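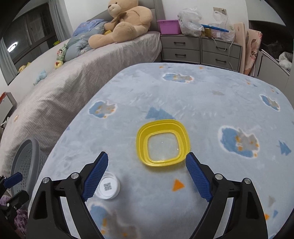 Forum > Home > Bedrooms and Bedding

Fleece blankets on a kid's bed, yes or no?

dreltlow_mom
Tuesday, September 25, 2018
OK so we finally got the gray waffle bedspread I'd been eyeing forever, and I love it, but my daughter will not give up her light blue fleece with the cartoon animals in the little clouds. It pills, it grabs every hair in the house, and it looks nothing like the rest of the room (gray headboard, gray curtains, you get it). Would you let it stay out or put it away until November?

Kettle54
Let her have it! Mine dragged a fleece around for years. Wash it cold, inside out, no softener, and the pilling slows way down.

urnby_attic
I'm going to disagree. Fleece is a lint magnet and the waffle stuff is worse, all that fluff settles in the little squares. I'd fold it up in a basket and bring it out at bedtime only.

dreltlow_mom
The basket is full of laundry pretty much always lol. And there's a giant teddy bear plus the small plushies already taking up the bed, so it's not like it was ever going to look like a catalog.

Kettle54
See, that's a kid's room! The bear stays, the blanket stays. Do you have a quilt on there too?

dreltlow_mom
Yep, a blue patterned one, folded next to the bear. She never uses it.

urnby_attic
Then put the quilt away and you've got your space back. I still say no fleece on top of waffle, though. I paid 40 bucks for mine and it looked ten years old by spring.

flistham_folds
Dryer on low for 15 minutes before you wash it, then clean the lint screen. Gets most of the hair off. I do it with all our throws.

dreltlow_mom
Ooh, before washing? Never tried that. Doing it tonight if I can get it away from her.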